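Nappe Cadix en coton lavé, coloris bleu canard

Je la couds moi-même, à l'atelier, et c'est de loin la pièce que j'ai le plus souvent sur ma propre table !

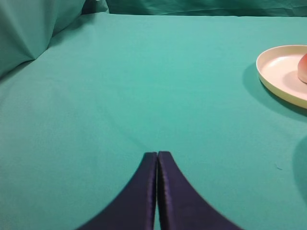

J'ai mis un temps fou à choisir le tissu. Au départ je voulais du lin, comme tout le monde, et puis j'ai reçu un coupon de coton lavé de chez Druma et je suis tombée sous le charme : il est souple dès le premier jour, il tombe bien dans les angles et il ne fait pas ce bruit de papier froissé quand on pose les coudes dessus. Le grammage est moyen, ni rideau ni mouchoir. Pour une table en verre, prévoyez quand même un molleton en dessous, sinon elle glisse un peu.

Trois tailles au catalogue :
144 x 144 cm, pour une table carrée de quatre
144 x 200 cm, six personnes
144 x 250 cm, huit personnes (neuf en se serrant)

L'ourlet est cousu à onglets, avec 4 cm de retour. Je tiens beaucoup à ces fichus onglets – ils me prennent un temps déraisonnable, mais les coins restent plats après lavage et ça me suffit comme raison. Le fil est un polyester Plarko assorti au tissu.

Côté entretien, lavage à 40 degrés, essorage doux. Le premier lavage à part, s'il vous plaît, le bleu canard dégorge légèrement (mes torchons blancs s'en souviennent). Je ne repasse jamais la mienne : je la secoue bien fort à la sortie de la machine, je l'étends bien droite et voilà. Si vous aimez les plis nets, un coup de fer quand elle est encore un peu humide marche très bien. Pour une tache de vin, savon de Marseille tout de suite, eau froide, et on laisse agir avant de passer en machine.

Les serviettes assorties se vendent par quatre, en 45 x 45 cm. Bernd Lenz, qui me les a demandées en bordeaux pour son restaurant, a fini par les prendre en bleu lui aussi. Le bordeaux reste possible sur commande, comme l'ocre et le gris perle, avec un délai de 11 jours ouvrés.

Prix de la nappe en 144 x 144 : 51 euros, port non compris. Pour les deux autres tailles et pour le sur-mesure (tables rondes, rallonges, vieilles tables de ferme aux cotes impossibles), écrivez-moi avec les dimensions du plateau et la retombée souhaitée. Moi je conseille 25 cm de chaque côté, un peu plus si vous voulez cacher des pieds abîmés.

Prochain arrivage de tissu : juillet.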